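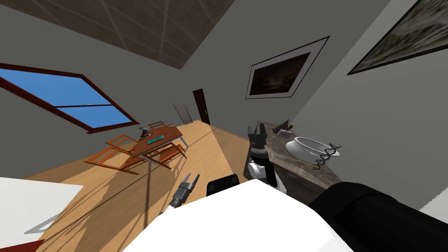
Budget time again at Drivstead. Jahangir Sivakumar asked me to write the equipment plan for our two-arm robot work, so I put my notes in this thread. Maybe they help other small teams.

First question: how much can we do in simulation before we spend money on hardware? Last year I answered "a little". Now I would say most of the reaching and gripper work. We have 9 rendered rooms and I can run them through the night.

So the first line in the plan is computers. Two workstations with good graphics cards. I wanted three, but the third one can wait until June.

Second line is the robot. Kovimano offers to rent or to sell. Renting looks cheap until you add insurance, transport and the training day. After 49 weeks the rent is more than the price of buying. I checked this sum twice.

Third line, spare gripper fingers. Please do not forget them like I did. Matubbar delivers in 77 days, and in this time your arm is an expensive coat stand.

Software: the Notetti licence is per seat, not per machine. I had understood it wrongly and my first total was over 2 thousand pounds too high. A pleasant mistake for once.

Still open: do we pay for the service contract in the first year? If you have bought one, I would be glad to hear what was included in it.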